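Workshop Notebook, Bench Section
Entry: November, opened 8:40 a.m.
Subject: Resurfacing of the blue perforated table; maple board, second fitting

The board returned from Zodevwood was unwrapped this morning and left in the room overnight temperature before any measurement was taken. The supplier's note states that the top had been planed again on both faces and that the front edge had been given a light bevel, as requested after the first fitting. Both items were checked and accepted. The invoice is filed under Skovel, as the surface was ordered on that project's budget and the remaining cost will be carried there.

The reason for the replacement is recorded in the October entries and is repeated only briefly. The perforated top is satisfactory for clamping and for fixed equipment, but small parts placed directly on it settle into the holes, and cylinders in particular do not stand reliably when their edge meets an opening. A continuous wooden surface was therefore agreed. Maple was preferred to the softer board used by the Mollah bench, which had dented noticeably by the end of its first season.

Flatness. A steel straightedge was laid along the length, across the width, and on both diagonals. Light was visible under the rule at one place only, near the left end on the far side. A 3 mm shim was tried beneath that corner and proved too thick; the board rocked. A folded piece of card was substituted and the rocking stopped. This should be replaced with something more durable. Card is not acceptable as a permanent shim and compresses with time.

Grain and seams. The planks run lengthwise. The seams are tight to the fingernail, and no glue line stands proud of the surface. One plank toward the front is more strongly figured than its neighbors and a little more golden, with a small dark knot to the right of center. The knot was pressed and scraped with a thumbnail and is sound. It was considered whether the board should be turned so that this plank would lie at the back. It was left at the front, for the reason that the bevel is cut on that side only.

Fastening. Black bolts were set into the perforated top just below the front edge. They were tightened by hand and then a further quarter turn. Overtightening must be avoided, as the holes in the blue top deform easily and a deformed hole cannot be used again. The bolts are to be checked at the end of each week during the first month and the result entered on the card kept in the drawer.

Finish. No oil or varnish has been applied. The Himico group has asked that the surface remain bare until their sorting work is finished, so that colors are seen against an even, pale ground without glare. The request was granted. Bare maple marks readily, however, and the following applies until further notice: no cups, no tape, no pencil lines on the board. Dust is to be removed with a dry cloth. Damp cloths are not to be used. Abrasive paper of grit 2,000 is available for small marks and is to be used along the grain only.

Trial with blocks. The plastic set was brought out at 2:15 p.m. and a number of pieces were placed toward the back of the board. Cylinders were stood on end and the table was knocked lightly at the front with the flat of the hand, 4 times. None fell. The same test on the perforated top last month ended with pieces on the floor.

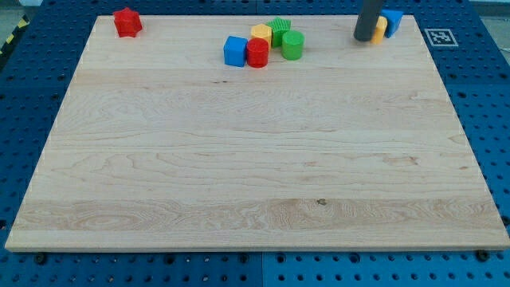 Skovel replied in the afternoon that the surface was approved for use, but that the bare finish should be reconsidered before spring, when the humidity in the room rises and unsealed maple may cup along the seams. The group further asked whether a hardwax oil in a matte grade would satisfy both parties. A test on an offcut was proposed in answer. Zodevwood has been asked to send one from the same stock.

Outstanding:
Durable shim for the far left corner.
Offcut and matte oil sample, to be judged under the room lights.
Label for the block box; the old one has come away.

Entry closed 4:50 p.m.

Bench Section notebook | Internal circulation | Corrections to the section desk | Back to top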